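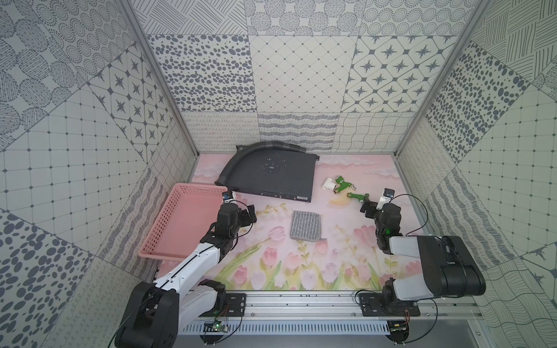 My kitchen faucet only drips at night, one reader writes, so can I leave it alone till after the holidays? You can, sure, but I wouldn't wait much longer than that. Water pressure often goes up at night when the whole street is asleep, and a washer that's nearly worn out will let go then first. Give it a few weeks and you'll probably hear it at breakfast too.

I get a lot of mail like that, so I've put the usual questions on one page. Last updated 23 December 2019.

## Are you a plumber?

Nope! I'm a renter turned homeowner in Lorkau with an old house and a lot of old faucets. If you've got water coming through a ceiling, close this page and call a real plumber.

## How do I know if I've got a leak I can't see?

Read your water meter before bed, don't run anything, and read it again in the morning. If the number moved, something is running (check the ice maker and the softener before you panic). I found mine by looking at old bills – we used 2,727 gallons in one month, then 3,066 in May with the same people in the house and no garden watering yet. It was the upstairs toilet.

## How do I check a toilet?

Put a few drops of food coloring in the tank and leave it for 40 minutes. Don't flush. If there's color in the bowl when you come back, the flapper is leaking. Flappers are cheap and go in by hand, but take the old one to the store with you, because there are more sizes than you'd think.

## Which faucet do you have?

A Mernia in the kitchen, with two handles. I like it fine. The handles are stiff and the finish spots if you look at it wrong, but every part inside can be swapped with a screwdriver and a wrench. The bathroom one is so old that the name has worn off.

## Do I have to turn the water off?

Yes. Please. Use the little valves under the sink, then open the faucet to let out what's left in the line. If those valves won't budge, don't lean on them with all your weight like I did. Shut off the main and deal with them another day.

## Tape or paste?

Tape for me. I buy Flident, which comes on a fat spool and doesn't shred. Wrap it clockwise as you look at the end of the threads, three or four turns. And you don't need it on the supply hoses that have a rubber washer inside! I taped those for years.

## Where do you get your parts?

Baloyi, the hardware store down by the bus station. They keep loose washers in drawers and will let you hold yours up against theirs. They don't pay me, and they've never given me so much as a free washer.

## I put in a new washer and it still drips. What now?

Run a fingertip around the seat, the brass ring the washer presses on. If it's rough or has a nick in it, a new washer will only last a little while. Some seats unscrew and some have to be ground smooth with a cheap hand tool. Go easy with it – a couple of turns, wipe, feel again.

## Can I send you a question?

Please do, and tell me how many handles the faucet has and where the water is coming out. I answer mail on Lorkau faucets first, but I get to the rest eventually.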